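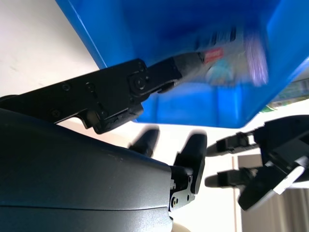
Does a certified indoor court surface lower the number of ankle and knee complaints among people who play on it for fun? The evidence we have been able to gather does not show that it does, and most of the published support for the idea comes from tests done on the surface with no players involved.

4. Surface Certification and Reported Complaints

4.1 What the certificates measure

The sales material for indoor sports flooring leans heavily on a small number of laboratory values: shock absorption, vertical deformation, ball rebound and sliding friction. A new floor is tested once, clean and level, and the result is printed in a brochure for as long as the product is sold. We have no quarrel with the tests themselves. They are repeatable, and they let a buyer tell a hard floor from a soft one. Our doubt concerns the next step, where a value for shock absorption turns into a promise about knees.

The three products used at the halls in our study, sold under the names Damamora, Dultus and Valtix, all came with such a promise. The Dultus leaflet spoke of "joint-friendly play," and the Valtix sheet claimed a drop in injuries without saying compared with what. We wrote to all three suppliers asking for the player data behind their wording. Valtix sent a second copy of the sheet. Dultus sent friction curves. Damamora did not reply.

4.2 Halls and players

We followed 37 recreational badminton and indoor soccer players over one winter season, up to the end of May. All of them played at least once a week. They filled in a short form after each session, giving the hall, the time on court, the shoes worn and any pain in the ankle, knee or lower back on a scale from 0 to 5. Forms handed in more than a day late were dropped, and Table 3 lists how many were lost this way at each hall.

One hall, known locally as the Fekete hall, still had its old painted concrete under a thin rolled mat with no certificate of any kind. We had expected it to serve as the bad case. Several players had moved there by choice, mainly for the cheaper evening hours, and this matters for what follows. People who pick a hall for its price may differ in age, fitness and playing style from people who pick it for its floor, and we could not assign anyone to a hall.

4.3 Results

Median pain scores after play were the same on all four surfaces for the knee and the lower back. Ankle scores were slightly higher on the Valtix floor than elsewhere, but the gap went away once we left out players who had changed shoes during the season. Time on court predicted pain better than any property of the surface did. Players who stayed more than 40 minutes without a break reported higher scores on every floor, the certified ones included.

We also repeated the friction test ourselves at each hall, using the portable method described in Section 3. Friction varied more between two corners of the same Damamora court than between the average Damamora and Dultus values. Dust near the entrance door accounted for a good part of this. A certificate issued for a clean sample says little about a floor that is swept twice a week.

4.4 Limits and disagreements

The study is small and cannot rule out a modest benefit. A season is short, and overuse injuries build up slowly. Self-reported pain is a weak measure, and players who know they are on an expensive floor may score it kindly. If so, this would favor the certified halls, and even with that help they did not come out ahead.

The authors did not agree on how far to push the finding. Patrício holds that shock absorption probably does matter for players returning from injury, a group too small here to examine, and that a null result among healthy adults should not be stretched to cover them. Rissanen takes the harder view that the burden lies with the sellers, who have had years to collect player data and have mostly published floor data. We have kept both readings in the text.

Neither of us would tell a college or a club to play on bare concrete. Ball bounce is more even on the certified floors, the lines stay visible, and the players said they liked them. Those are fair grounds for spending money. Fewer sore ankles is a separate claim, and a hall manager offered that claim should ask for the number of players tested, the length of follow-up and the name of the floor used for comparison. In our letters to suppliers we asked for exactly these items and received none of them.

Figure 4. Robot grippers and a blue bin, Section 4.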